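How Do You Teach a Robot to Cook?

Robots don't know anything when they start. Nothing! Not what a spoon is. Not which way is up on a wok. So somebody has to show them.

Two ways to do it.

Way one: by remote control. A person sits in a chair and moves two handles. The robot arm copies. Hand goes left, arm goes left. Kind of like a video game, but slower and you drop more stuff.

Way two: by hand. You hold a gripper yourself, like a big pair of tongs with a camera on it. No robot arm at all. You just do the job and the camera watches. Later the robot studies what the camera saw and trys to do the same.

At Kundora, the kids' robot lab, we mostly use way two. Faster. Our gripper is named Clarkness. Dont ask it to tie your shoes.

One time is never enough. Say the job is moving beans. You do it, put everything back, do it again. Move the bowl a bit. Again! For our first bean job we did 923 tries. A good morning is about 130. Boring? A little. Snacks help.

Why so many? Well, you have seen a million cups, big ones, small ones, cups with cats on them. The robot has only seen what you showed it. If the bowl was always in the same spot, it might reach for that spot even when the bowl has moved.

Beans are tricky too. Small and round. They roll.
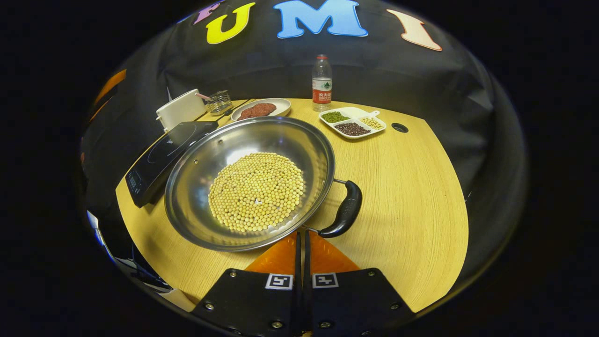

Soybeans in the wok, and more beans sorted in the tray at the back. The black fingers do the grabbing, so keep your own fingers out of the way.

Fultard wrote in to ask what happens if you mess up in the middle, like if you spill, and does the robot learn to spill too?

It can! So we mark the bad tries and leave most of them out. We keep a few where the person fixes the mistake, so the robot can learn fixing.

Next time: folding socks.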